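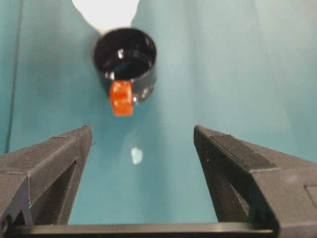
The two fingers, open

12/04/2020

Spent the whole morning on the Altier mixes and I'm very glad I did, because this band's new single has been stuck in my head since the rough version came over. Their singer has one of those voices that cracks just a little at the top of a line, and the last thing I want is to iron that out! So the vocal stays at take 4, breath noises and all, with only a gentle cut at 416 Hz where the booth was making it sound boxy.

Drums next. The kick and the bass were fighting below 60 Hz, so I let the bass have that part and moved the kick up a touch, and the chorus opened right up. The guitars are still too polite for my taste (the Luto amp on the left, the little Rarnitz combo on the right). I tried doubling the left one and took it out again after lunch – it smeared the picking, which is lovely and deserves to be heard.

The bridge is where I'm still stuck. The lyric goes very quiet and personal there, and the strings we recorded in February feel like too much of a hug. Muted the cellos, kept the violas, will listen again with fresh ears.

Session is saved as Wei 459. If anybody opens it before I'm back, please leave the vocal bus alone – everything else is fair game. Still need to print an instrumental and find the missing tambourine track.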